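Gatlow Home Forum > Floors > Green carpet in a rental, keep or replace?

mossrow
Closing on a small house in Clultport. The back room has dark green carpet, wall to wall, 70 square feet. I want to rent the room out. The seller says it went down in February. Would you keep it? 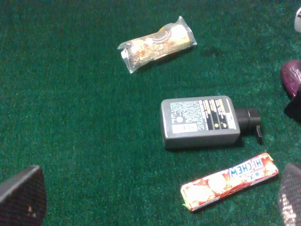

Back room carpet, with a snack bar on it

The pile is short and it feels firm underfoot. Dabbas quoted me $196 to pull it up and haul it away, not counting new flooring.

tackstrip2
Keep it. Short pile is easy to vacuum and dark green hides most of what a tenant does to it.

mossrow
That was my thinking. My worry is the shading. 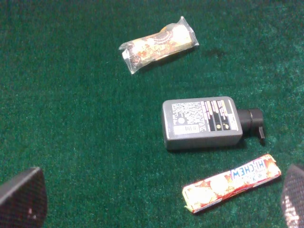
I have vacuumed it in both directions and some areas still look lighter to me. I can't tell if that is wear or the nap.

hallrunner
I disagree with tackstrip2. Dark carpet shows every bit of lint. I had it in a unit on Resotau Street for 2 years and tore it out. Vinyl plank has been less work.

tackstrip2
Plank is also louder. Depends who lives below.

mossrow
Nobody below, it's on a slab. 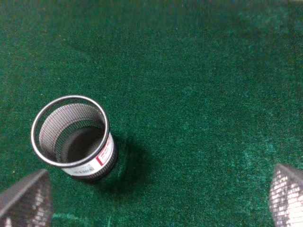
I would rather spend the money on the bathroom fan first. Plank at the Gatlow store came to $34 a box and I'd need several.

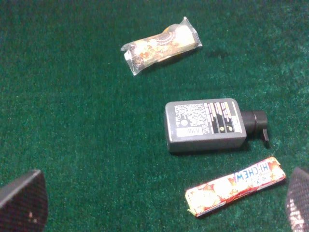 hallrunner
Then at least pull up a corner and check the pad before you decide. On a slab I'd want to know if there is any damp under it.

mossrow
Fair. I'll check the corner by the closet and post what I find.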